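Section 4: Planning a Room in Pillo Home

Pillo Home lets you draw a room, furnish it from the Kumham catalog, and look around it before you move or buy anything. This section covers starting a room, setting its size, and placing furniture and wall items. It assumes you have installed the program and signed in as described in Section 2.

A tennis ball on a white table, and framed silhouettes on a wall. 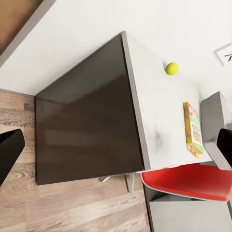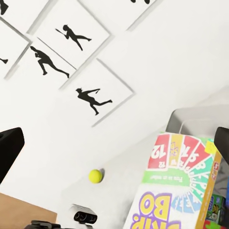
Can I change a sample room without losing the original?
Sample rooms are locked, so the program saves your first change to a new copy. The copy goes in My Rooms under the same name with a 2 after it.

4.1 Starting a new room

1. On the start page, select New Room.
2. Type a name. Names can be up to 49 characters long, including spaces.
3. Choose feet and inches or metric. You can switch later under Settings, but measurements already typed into notes are not converted.
4. Select a floor shape. If yours is not listed, choose Rectangle and add corners later.
5. Select Create.

Note: The room is saved to your computer only. To open it on another device, turn on Lollness Sync (Section 7).

4.2 Setting the walls

1. Click a wall in the floor plan. It turns blue.
2. Type the length in the box and press Enter. The opposite wall changes to match unless it is locked.
3. Repeat for the next wall.
4. Set the ceiling height under Room > Height.
5. Add doors and windows from the Openings tab. Drag each one to a wall and let go when the outline turns solid.

Measure from plaster to plaster, not from baseboard to baseboard. Older rooms are often out of square, so measure each wall at both ends if you can and use the smaller number.

Caution: Changing the floor shape after this point deletes all doors and windows. Undo will not bring them back once the room is closed.

4.3 Placing furniture

1. Open the Catalog tab. The standard catalog has 2,148 items.
2. Drag an item onto the floor plan.
3. Turn it with the round handle. Hold Shift to turn in fixed steps.
4. To set an item on top of another, drag it over the lower one and wait for the Stack label - then let go.

A room can hold up to 200 items. Items in a group are counted one by one.

4.4 Hanging wall items

1. Switch to Wall View and pick a wall.
2. Drag the item into place.
3. To line up several items, select them all and choose Arrange > Even Spacing.
4. Choose Lock so they stay put when you change the wall color.

If an item disappears when you leave Wall View, it is on the outside face of the wall. Select it in the item list and choose Flip Side.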